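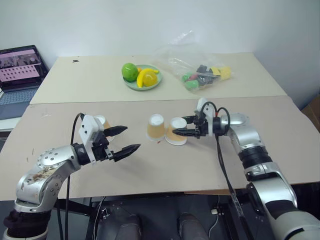

Cups on the table, plate and fruit on the lighter board behind.

# Widari Tabletop Set

A collection of recordings about small things on a table: paper cups, plastic fruit, the plate the fruit sits on, and whatever else fits in a bag. If you came looking for glamour, the Lumbao set has a teapot.

## What's in it

There are 3000 clips, split into 30 folders by layout. The layouts have names because Honeylyn Mercado refused to type numbers into a spreadsheet all day. "Picnic, Abandoned" is the one most people end up using.

The regular cast:

- **Paper cups.** Tan outside, white inside. They may be upright, upside down or on their side, and the label says which. A cup that leans is still "upside down" if its base is up — we argued over this for most of June and the matter is closed.
- **Plastic fruit.** Apple, banana, lemon, plus a small orange piece that spends much of its career hiding behind the apple.
- **The green plate.** Round, pale, almost always under the fruit.
- **The bag.** Clear plastic, assorted toys. Contents get the single label `bag_misc`. Please don't write to ask for more.

## Labels

Each clip has one JSON file with a layout name, a list of objects and a one-line instruction, such as "stack the cups" or "move the lemon off the plate." Rodel Umali wrote the instructions and has strong feelings about the word "place," so you will only find "put."

Objects partly hidden behind something else get `occluded: true`. The apple is responsible for a good share of these.

## Known problems

- 13 clips have the wrong layout name. We know which ones. Fixing them would break the checksums, so they're listed in `errata.txt`.
- The cardboard sheet slides. Don't use it as a fixed reference.
- "Lemon" was spelled "lemmon" in 4 folders. The loader handles both.

## Splits

Train and test are divided by layout, never by clip. The Brikton loader mixes them unless you pass `--by-layout`.

Last edited Friday, January 3, 2025. Send corrections to Rodel, and cup complaints to Honeylyn.

We use cookies to improve your experience. Accept all | Manage preferences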